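Ornby Street rental: my walk-through before new tenants, with notes

I do this every time a unit turns over, usually starting at 10 in the morning while the light's good in the back rooms. It began as a scrap of paper and got longer (and bossier) every year. Sigita Šimkus, who shares the upkeep with me, asked for a copy with my comments left in, so here they are, rambling and all!

Front door and hallway

1. Deadbolt turns freely with the key and with the thumb latch. OK. I gave it a puff of graphite anyway.

2. Door closer. Slams. I turned the screw a quarter and it's gentler now, but check it again in April when the frame swells.

3. Hall light, both switches. OK. The upstairs one feels a little mushy, so I'm putting it on the watch list.

Smoke and carbon monoxide alarms

4. Press and hold every test button. All 4 loud, and the dog next door agreed. The one outside the bedrooms is getting up there in age and I'd like to swap it before winter.

5. Date written on each new battery with a marker. Done. My handwriting is awful but you can read the month.

Kitchen

6. Range anti-tip bracket. I open the oven door and lean on it a bit, then look behind with a flashlight. Bracket's there, both screws tight.

7. Outlets by the sink, test and reset. Left one trips fine. The right one took two pushes to reset, NOT OK, and I've left a message with Bramard to come replace it.

8. Fire extinguisher. Needle in the green, pin in place. I moved the hook closer to the door, you don't want to reach over a burning pan for it.

Water heater closet

9. Temperature at the kitchen tap, measured with a candy thermometer (don't laugh, it works great). Fine. I left the dial alone.

10. Nothing stored against the heater. Last tenants had a stack of paper bags in there, yikes. Gone now.

Shelves, boxes and furniture that stays

11. Run a hand along every wooden edge, feeling for splinters, and look hard at the corners where the panels meet. I go slow on this one. Open-fronted boxes get bumped right at the lip, and a sharp corner down at kid height is no fun. 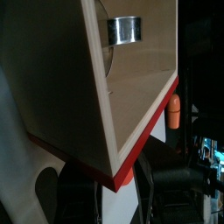 12. Tall pieces strapped to the wall. Bedroom bookcase OK. The hall cabinet strap had way too much slack, so I shortened it and gave it a good tug.

Outside

13. Handrail on the back steps. Wobbles at the bottom post, NOT OK. Sheikh quoted me $50 for the bracket and labor and I said yes on the spot.

14. Porch light and house number readable from the curb. OK, after I cut back the hydrangea.

Still open: outlet, handrail, hall switch to watch. Sigita has the spare keys if Bramard shows up before I'm back.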